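Small white stool, legs won't stay put

Nghĩa Sầm
Picked up a little white stool with tube legs at the Juritmont swap, no instructions of course. Do I start with it upside down?

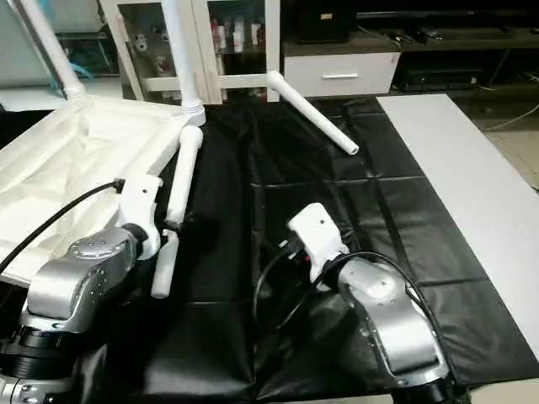
Woldegiorgis
Oh, I do love these! Yes, upside down, on something soft. Look at the underside first — mine has a round socket at each corner, and grit in there stops the leg seating.
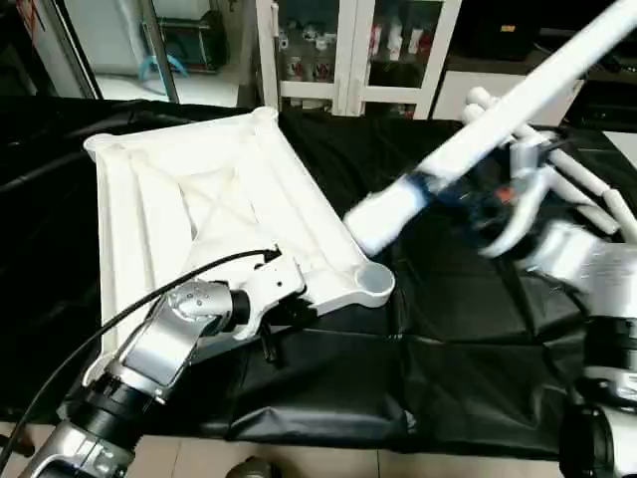
Proter26
Just push hard. Took me 2 minutes.
The ribbed collars go where tube meets base, and I'd do the back legs first.

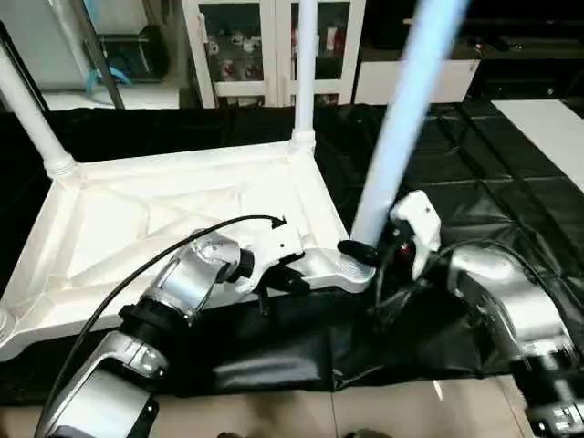 Two white legs up, base on black plastic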